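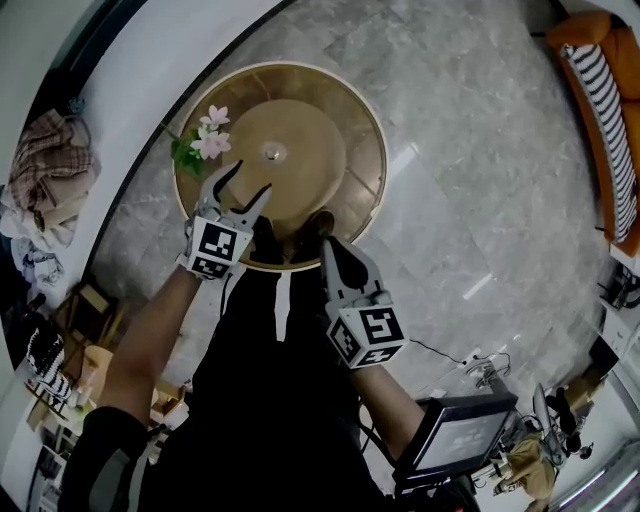 Compte rendu de la réunion d'équipe
Site d'Ostine, septembre 2019
Présents : l'équipe de démonstration, l'atelier logiciel, la direction du site, une déléguée du personnel
Excusé : le service achats, retenu par un achat

1. Approbation du compte rendu précédent
Approuvé après correction : la machine à café était « en attente de pièce » et non « en cours d'amélioration ».

2. Projet Cletiren, point d'avancement
L'équipe a enregistré 555 gestes de rangement et de dressage de table depuis mai, dont 300 jugés exploitables par l'atelier logiciel. Les autres comportent des hésitations. L'équipe fait remarquer que les hésitations sont d'origine et demande ce que la machine fera, elle, devant une fleur artificielle posée trop près du bord. L'atelier logiciel prend note.
La consigne reste de travailler les deux pinces tenues en main, bras tendus vers l'avant, cubes à motifs dégagés. Le plateau rond reste la surface de référence jusqu'à nouvel ordre.

3. Postes et horaires
La direction rappelle que Cletiren ne supprime aucun poste. La déléguée demande que la phrase figure au compte rendu. Elle y figure.
Sur les 19 personnes qui faisaient la mise en place des salons, six passent désormais une partie de leur journée à montrer les gestes. Elles ont changé d'intitulé (« opérateur de démonstration ») mais pas de coefficient. La direction trouve l'intitulé valorisant. La déléguée propose de valoriser aussi le coefficient. Point reporté à la prochaine réunion, où il retrouvera celui des primes.

4. Fatigue et postures
Plusieurs opérateurs signalent des épaules raides en fin de séance. Les séances sont ramenées à 33 minutes, suivies d'une pause. L'atelier logiciel aurait préféré un chiffre rond -- l'équipe aurait préféré 20.
Demande d'un plateau plus haut : devis à demander chez Hepburn.

5. Câbles
Trop de câbles au sol. Constat unanime, comme en mai. L'atelier logiciel fournira des passe-câbles.

6. Questions diverses
Le site d'Anidton souhaite envoyer deux observateurs. Accord de principe, à condition qu'ils rangent ce qu'ils observent.
Un opérateur demande si l'on peut désapprendre un geste mal montré. Réponse de l'atelier : oui, en supprimant l'enregistrement. L'opérateur précise qu'il parlait de lui.

Actions
Direction : réponse écrite sur les coefficients.
Atelier logiciel : passe-câbles, liste des gestes à refaire.
Équipe de démonstration : planning des séances courtes.
Achats : devis Hepburn, pièce de la machine à café.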